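Psychosocial Hazard Inspection Checklist — Office and Workshop Staff
Sakalau site, levels 1 and 2
Inspection date: May 20, 2019
Inspector: Hoi-yan Kong
Accompanied by: Tarık Çınar (health and safety representative), Ho-yin Pan (workshop lead)
Form version: Dreltuveo PS-13

Scope

This form covers work design, workload, role clarity, recognition, career movement and recovery time. Physical hazards are recorded on the separate general form. Ratings are S (satisfactory), P (partly satisfactory), U (unsatisfactory) and N (not inspected). A comment is required for every P and U. Comments against S are optional.

Evidence was taken from rosters, leave balances, position descriptions, the anonymous staff survey and private interviews. Survey forms went to 30 staff and 17 were returned. The return rate is low enough that survey results have been used only where an interview or a record supports them.

Section 1. Workload and hours

1.1 Rostered hours match the employment agreement. S

1.2 Hours worked match rostered hours. P
Comment: Door records show regular late departures in the accounts team. Overtime was not claimed. Two interviewees said they did not know unpaid overtime had to be reported. Supervisors to brief staff on the reporting rule.

1.3 Meal breaks are taken away from the workstation. U
Comment: Lunch at the desk is normal practice on level 2. The break room seats fewer people than are rostered at midday. Stagger the breaks or provide more seating.

1.4 Annual leave is approved within the period stated in policy. S

1.5 No employee carries a leave balance above the policy limit. P
Comment: One balance is over the limit. The employee stated that leave was not requested on account of there being no cover for the role. Cover to be arranged by the manager and the matter not left with the employee.

1.6 Messages sent outside working hours are marked as not requiring a reply. N
Comment: Mail records were not available on the day. Carry over to the July inspection.

Section 2. Role clarity and fit

2.1 Each employee has a current position description. P
Comment: Descriptions in the workshop are current. Several on level 2 predate the Clustinen merger and refer to duties no longer performed at this site.

2.2 Duties performed are consistent with the description. P
Comment: See 2.1. One employee hired for layout and illustration now spends most of the week on invoice entry. The change was described as temporary when it was made. No end date was recorded.

2.3 Employees can state who sets their priorities. S
Comment: Answers were consistent within each team.

2.4 Employees have some control over the order and method of their work. S for workshop, U for level 2
Comment: Work on level 2 is allocated by queue and cannot be reordered. The queue software permits reordering and the function is switched off. Chun-yin Chuang to advise whether it can be turned on for a trial.

2.5 Skills held by the employee are recorded and considered when work is allocated. U
Comment: No skills record exists outside the workshop. Ho-yin Pan keeps a paper list for workshop staff and has agreed to share the layout of the list. 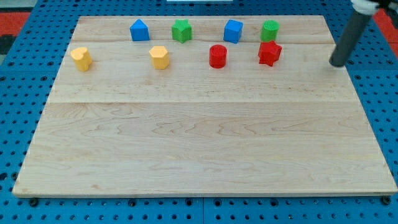

Section 3. Career movement and personal aims

3.1 A development discussion is held at least once a year. P
Comment: Discussions are held. Notes are kept for fewer than half of those sampled. Where notes exist, the text is often identical from one year to the next.

3.2 Discussion notes record what the employee wants to do as well as what the business requires. U
Comment: The form has no field for this. Interviewees raised the omission without being asked. One had intended to leave for a teaching course and had put it off for family and financial reasons. Another described the current job as tolerable and did not expect it to change. Neither had told a supervisor. Details withheld at their request.

3.3 Internal vacancies are advertised to all staff before external advertising. S

3.4 Requests for reduced hours or study leave receive a written answer. P
Comment: Approvals are issued in writing. Refusals are given verbally and no reasons are kept. Both outcomes are to be in writing.

3.5 Staff know the study assistance scheme exists. P
Comment: The scheme covers 100 per cent of fees for approved short courses. Awareness is good in the workshop and poor on level 2. The notice on level 2 is behind the door when the door is open — relocate.

Section 4. Conduct and support

4.1 The grievance procedure is displayed and names a current contact. U
Comment: The named contact has left the organization. Replace with Tin-yau Tu and confirm the extension number before printing.

4.2 Supervisors have completed training in recognizing signs of strain. P
Comment: Certificates sighted for all but one supervisor. The outstanding supervisor is booked for July.

4.3 Counselling is available without the supervisor's approval. S
Comment: The provider, Lai, accepts direct bookings. Invoices sighted carry no employee names.

4.4 A private room is available for confidential discussions. P
Comment: A room is available. Speech can be followed from the corridor with the door closed. Fit a door seal and retest.

4.5 Criticism of work is given in private. N
Comment: Not observable in a scheduled inspection. Interview responses were mixed and do not support a rating.

Section 5. Corrective actions

Action 1 (items 1.3 and 4.4). Break seating and door seal. Owner: Tarık Çınar.

Action 2 (items 2.1 and 2.2). Revise position descriptions on level 2. Record an end date for every temporary change of duties. Owner: Tin-yau Tu.

Action 3 (items 2.4 and 2.5). Queue trial and skills record. Owners: Chun-yin Chuang, Ho-yin Pan.

Action 4 (item 3.2). Add a free-text field to the discussion form. Completion by the employee is optional, and a blank field is not to be followed up by the supervisor. Owner: Tin-yau Tu.

Action 5 (item 4.1). Replace the grievance notice. Complete before any other action on this list. Owner: Tin-yau Tu.

Items 1.2, 1.5, 3.1, 3.4, 3.5 and 4.2 are to be closed by the relevant supervisor and checked at the next inspection. Items 1.6 and 4.5 remain open.

Inspector's note

Item 2.2 was rated U in the draft and changed to P after discussion with the representative, who pointed out that the mismatch was confirmed for one position only. If the review under Action 2 finds others, the rating reverts to U.

Signed: H. Kong
Copy to: site manager, health and safety representative, noticeboard file (Section 3 comments removed from noticeboard copy)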